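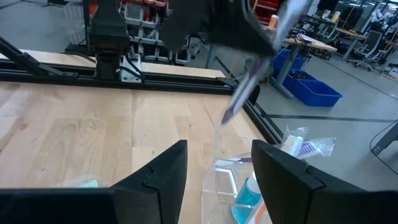
Zwei Räder, kleiner Koffer: Mit der Dernik 40 nach Purnitz

Suche Suchbegriff eingeben Los

Zuletzt aktualisiert: 28. Juli 2018

Der Einzylinder der Dernik 40 läuft nach dem Druck auf den Anlasser sofort, klingt im Stand aber nach Landmaschine. Das legt sich, sobald der erste Gang drin ist. Im Mai haben wir das Motorrad übernommen und seitdem 1.936 Kilometer gefahren, die meisten davon auf Landstraßen zwischen Lukorside und Purnitz, der Rest im Stadtverkehr und auf einem Stück Autobahn, das man mit dieser Maschine besser meidet.

Die Dernik ist als leichte Reisemaschine gedacht. Sie hat einen Stahlrahmen, Speichenräder und einen Tank, der schmal genug ist, dass auch kleinere Fahrer im Stehen guten Knieschluss finden. Die Sitzbank ist gerade und fest gepolstert. Nach einer Stunde merkt man das, nach zwei Stunden hält man an. Der Zubehörkatalog führt eine Komfortbank, die wir nicht gefahren sind.

Auf der Strecke nach Purnitz liegt zuerst ein langes Waldstück mit schlechtem Belag. Die Gabel spricht hier ordentlich an, das Federbein hinten ist für einen Fahrer allein zu hart abgestimmt. Mit Gepäck passt es besser. Hinter der Brücke beginnt die Steigung, und dort zeigt sich, wie wenig der Motor unten herum hat. Wer im vierten Gang in die Kehre rollt, schaltet zwei Gänge zurück. Das Getriebe macht das sauber mit, nur der Leerlauf ist bei warmem Motor schwer zu finden.

Die Bremsen kommen mit je einer Scheibe vorn und hinten aus. Vorn braucht es Handkraft, die Dosierung ist gut. Das ABS regelt auf Schotter früh und lässt sich nicht abschalten. Für einen Feldweg reicht das, für mehr ist auch die Serienbereifung nicht gemacht.

Als Gepäck hatten wir die Seitentaschen von Kariuki montiert. Sie werden mit Riemen am Heckrahmen befestigt, was beim ersten Mal lange dauert und danach schnell geht. In die linke Tasche passen Regenkombi und Werkzeug, in die rechte Wäsche und Waschzeug für ein Wochenende. Bei einem Schauer kurz vor Lukorside blieb innen alles trocken. Die Schnallen sitzen allerdings so nah am Auspuff, dass man sie nach der Fahrt nur mit Handschuhen anfasst.

Im Cockpit gibt es einen runden Tacho mit einer kleinen Digitalanzeige für Uhr, Tageskilometer und Tankinhalt. Bei tief stehender Sonne ist sie kaum abzulesen. Eine Ganganzeige fehlt, ebenso eine Steckdose. Die Spiegel vibrieren bei höherem Tempo, zeigen aber genug.

Kleinere Mängel gab es auch. Am rechten Blinker löste sich eine Schraube, und die Kette musste früher gespannt werden als im Handbuch angegeben. Der Hauptständer kostet Aufpreis, wir würden ihn allein wegen der Kettenpflege mitbestellen.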